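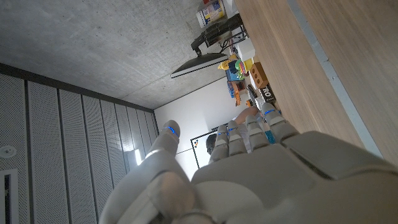

Nii Ametepe wrote to ask whether the Brorngate reading room will keep its evening hours once the summer schedule begins. It will. The room stays open until 9 p.m. on Tuesdays and Wednesdays, and the side entrance on Prelteren Street remains the one to use after 6.

The Brorngate Library would like to set out the other changes that apply from 25 June 2026.

Loan periods. Standard books move from two weeks to three. Items already on loan have been extended and no action is needed. Large-print titles and language courses keep their present four-week period.

Renewals. Each item may be renewed 2 times unless another reader has requested it. Renewals may be made at the desk, by telephone or through the Dotgate catalog. Readers who have forgotten their Dotgate PIN should bring their card to the desk – PINs cannot be given out by telephone.

Overdue charges. Charges on children's books ended in May. Charges on adult books continue at the present rate, and payment plans are available on request.
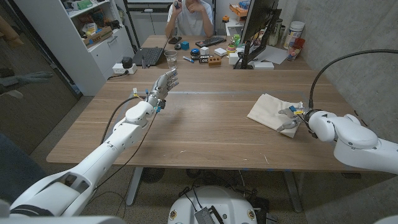 Requests from the closed stacks will be fetched at 11 a.m. and 3 p.m. on weekdays. A request placed after 3 p.m. will be ready the next working day. Bound newspapers must be read in the room and may not be copied on the flatbed machine.

The Hajji bequest is now cataloged. It contains 961 volumes, mostly local history and travel, of which 204 may be borrowed. The remainder can be consulted in the reading room. A further 97 maps are being repaired and will be listed in Dotgate as they are returned to the shelves.

Replies to this thread are read on weekdays. Questions about a particular account should be sent by direct message – please do not post card numbers in public.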